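Rornero opens second book storage and reading site in Flernurberg

26 May 2018 - Rornero, the regional book lending service, has opened a second site in Flernurberg. The new rooms hold nearly 4000 titles and are open to all cardholders at no charge.

The service started with 2000 books in one rented room. Loans grew quickly, and by April the shelves there were full. The new site takes the local history books, the large-print collection and all children's titles. Fiction for adults stays at the first address.

"People were asking for books we owned but had no space to put out," said Bonifacio Gallardo, director of Rornero. "Now they can find them on a shelf and take them home the same day."

Stickers on doors, including books in different styles, are part of the look of the service. 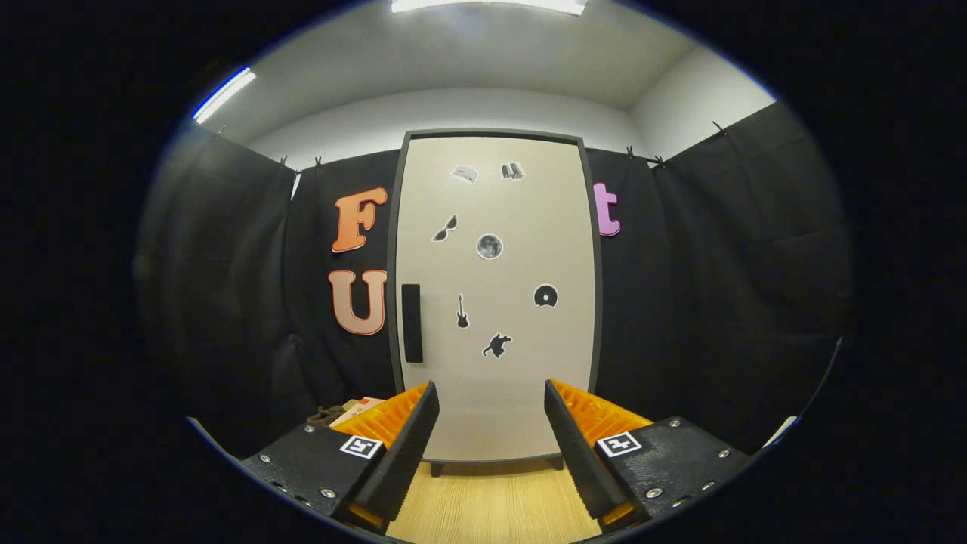 Loans and returns

Cardholders may borrow up to 43 items per household. Books can be returned at either site. The loan period is two weeks for new titles and four weeks for everything else - renewals are made at the desk or by phone.

Reading program

Gwenaël Texier will run the children's reading program, with 2 sessions a week for ages four to nine. Places are free but must be booked ahead. The Subramaniam Fund is paying for the first year of the program.

Press contact: Rornero Public Information, Flernurberg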